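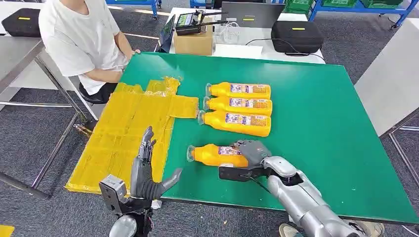 Orange does something to a room. I noticed it the first time I walked into the packing hall at Tikholm, where the light is flat, the tables are green and the detergent comes through in a color you could spot from the parking lot. I had come to write about shelving and I ended up spending the whole morning on bottles!

Packing laundry detergent is a lovely, fussy craft. A bottle is slick, it has a heavy end and a light end, and it wants to roll. Lay it on its side with the necks all pointing one way and suddenly it behaves. Lay it any old way and you're chasing it across the table.

"You pack the neck first in your head," Trygve Granström told me. He has run the benches here since Tikholm split from Dinirix, and he can talk about caps for 30 minutes without stopping for coffee (I timed him, and I loved every one of them). 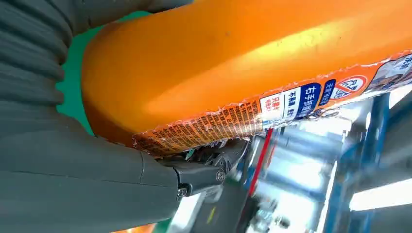 *3 min read*

Then there's the wrap. I'd never given a thought to plastic film before, but spend a morning with it and you start to see how it catches the light, how a crimped seam wrinkles up, how a curved pack turns all that small print into a puzzle. Granström likes a wrap that crackles. His colleague Oisín Ó Dálaigh prefers it quiet, and the two of them have been arguing about it since June.
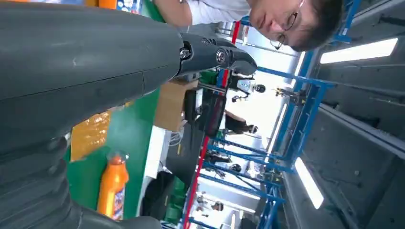

Ó Dálaigh is the cardboard man. He keeps a shelf of old cartons from Macaraeg, folded flat and marked in pencil, and he'll pull one down to show you how a flap used to be cut. The best of them, he says, is number 412 - a plain brown box with a deep lid that holds its corners even after a week in a damp truck.
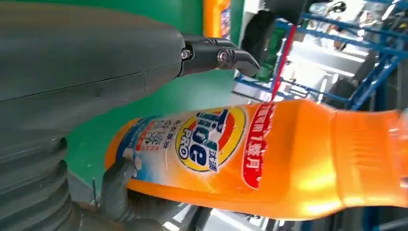
He let me try a carton myself. Mine bulged. His closed with a soft little puff of air, and I made him do it again.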